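Trodo Gripper Build: Progress Report, February
Submitted to: Mitsuko Koyama, Hamine small grants
Prepared by: Benedito Rezende, Vindano shared workshop

1. Status

The work funded in the current period covers the gripper, the wrist camera mount and the first round of handling trials. The gripper is assembled and running. The camera mount is in its second revision. Handling trials have started on household items and will continue into the next period. The arm itself is unchanged from the last report.

2. Gripper

The printed body from the first revision cracked at the lower pivot and was replaced. The new body has thicker walls in that area and took 26 hours to print. Surface finish is rough where the supports were removed, and I have left it that way, as none of those faces locate other parts. The finger pads were changed at the same time. The earlier pads were flat and let round stock roll out during closing.

Handles are the main test case for the new pads. A racket grip is useful here: the tape is compliant, the overlap leaves a slight spiral ridge, and the diameter is close to the broom and tool handles on the target list.

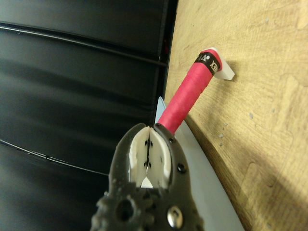
Figure 1. Wrist camera view, finger pads near the taped handle at the table edge.

Motor current is now limited in firmware. The previous setting allowed the fingers to keep closing on soft items until the supply tripped. The new limit is checked every 10 ms and the hold command is issued when it is exceeded. The supply has not tripped with this setting.

3. Camera mount

The first mount flexed when the wrist accelerated, and the calibration drifted within a session. Revision two bolts directly to the wrist plate. The view is partly taken up by the gripper, which is acceptable for approach and closing. It is less good for small items, where the finger can hide the part of the object that matters.

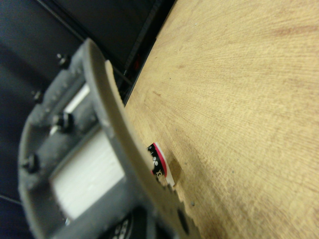
I tried two mount angles for this and kept the steeper one. A further change would require a longer bracket, and the cable would then foul the wrist at full rotation. The wrist is rated for 360 degrees, but I am keeping it to 300 in software until the cable has a proper clip.

4. Budget

Spending is within the approved amount. The Sugawara servo was the largest item. Filament was over the estimate on account of the reprinted body, and the difference was moved from the fasteners line. No additional funds are requested.

5. Next period

Print and fit the cable clip, then restore full wrist rotation.
Repeat the handle trials with the current limit lowered one step.
Begin trials on small upright items.
Write up the mount drawings for the workshop's shared folder.

The clip design is done and is waiting for time on the printer.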